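Visita ao dia aberto da Kudis, em Jekholm

O convite prometia «243 maneiras de servir fruta». Fui por causa do número, confesso, e porque a Meltuma, a linha de loiça que a casa lançou em março, anda a ser elogiada por gente que costuma ter mais juízo do que eu.

A receção foi correta. Café fraco, um catálogo de 176 páginas que pesa demasiado para se levar na mão, e Zihan Kang a conduzir o grupo com uma paciência que nem sempre merecemos. Explicou que a loiça deve ser vista «sem ruído» — sem toalhas, sem talheres, sem flores. Já ouvi esta conversa noutras casas, e costuma significar que faltou orçamento para a decoração.

Na sala de provas, o princípio era levado à letra: mesas brancas de dobrar, encostadas umas às outras, uma tigela cor-de-rosa pálido e um morango fora dela.

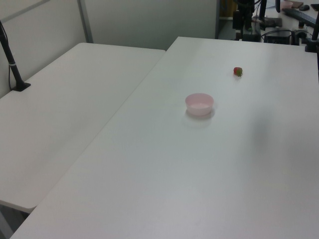
A tigela pequena

É de plástico, redonda, pouco funda, com o rebordo ligeiramente aberto. A cor é agradável e fica bem ao lado do vermelho do morango, mas sobre um tampo tão branco quase tudo fica bem. Gostava de a ver numa cozinha a sério, com migalhas e uma criança com pressa. Perguntei quantas lavagens aguenta. Responderam-me 200, sem mostrar papel nenhum que o confirmasse.

A loja

À saída passa-se pela loja, como sempre. A tigela vende-se em conjuntos de 2, avulsa não há. O tabuleiro Zhong, que era o que eu queria ver, estava esgotado e ninguém soube dizer quando volta. Trouxe o catálogo. Das 243 maneiras de servir fruta, encontrei lá muitas que são a mesma com outro nome.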